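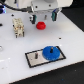

The gripper with both fingers open.

The Second Life of the Kitchen Table

Most homes have one table that does everything. It holds breakfast, homework, tax papers, a sewing machine in the fall and a turkey once a year. Few people give much thought to its surface until something goes wrong with it, usually a white ring from a hot mug or a scratch that catches the sleeve.

Skernthorpe is a town with a lot of old tables. The furniture works there closed in the 1980s, but what it made is still in use all over the county, and a good share of it passes through the repair shop on Sikley Street sooner or later. The shop takes in tables and very little else. It charges $315 for a full refinish of a six-foot top, which covers stripping, sanding, filling and three coats of whatever the owner chooses. Legs are extra.

The work is slow. A top that has been waxed for forty years has to be cleaned before anyone can tell what is under the wax. The shop does this with mineral spirits and rags, going with the grain, and then leaves the piece overnight. Old lacquer often looks worse than it is. Once the dirt is off, some owners decide they like the table as it stands and take it home with a cleaning bill and nothing more.

Choosing a finish

Oil is the easiest finish to live with and the easiest to damage. It soaks in, leaves the wood looking like wood, and can be touched up at home with a cloth. It will also take a stain from red wine in a few minutes. Varnish sits on top and shrugs off most spills, but when it does fail it has to come off all at once. Paint hides patches and poor repairs, and a white top makes a dark kitchen feel larger. It shows every crumb.

Fulell, the paint maker most shops in the area buy from, sells a table enamel that has to cure for two weeks before anything heavy is set on it. Customers don't like to hear this. Many of the ruined painted tables that come back to the shop were put to use after a day or two, when the surface felt dry and was still soft underneath. Placemats stick, lamps leave circles, and newspaper prints itself backward onto the paint.
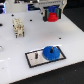

What a new table costs

A solid maple table from Agbenyega, the largest furniture store in Skernthorpe, runs $2000 without chairs. The cheaper ones on the same floor have a thin printed layer over pressed board. They wear well for a while, and they are light enough for one person to move, but a chip at the corner can't be sanded out. Water gets in there and the board swells.

That price gap keeps the repair trade going. It also keeps the Monday auction busy. Old tables come up there nearly every week, often with a leaf missing and a drawer that won't close, and they sell for less than the cost of a tank of gas. Buyers who know what they are doing crawl underneath first. The underside shows where a leg has been glued before, whether the screws are original, and whether anything has been eating the wood.

Looseness is the most common fault and the simplest to put right. On most of the old Skernthorpe pieces, each leg is held by one bolt through a corner block.

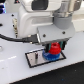

The bolt works loose over the years, the table starts to rock, and people fold up a piece of cardboard and put it under a foot. A quarter turn with a wrench would have done it. If the block itself has split, it needs a new one cut from hardwood, glued and screwed back in the same spot.

After that it comes down to habits. Wipe up water when it spills. Use a trivet. Keep the table away from the radiator, and if it has leaves, store them flat in the same room so they move with the weather as the rest of it does. The shop hands this advice out on a half sheet of paper with every finished job, along with a small jar of wax.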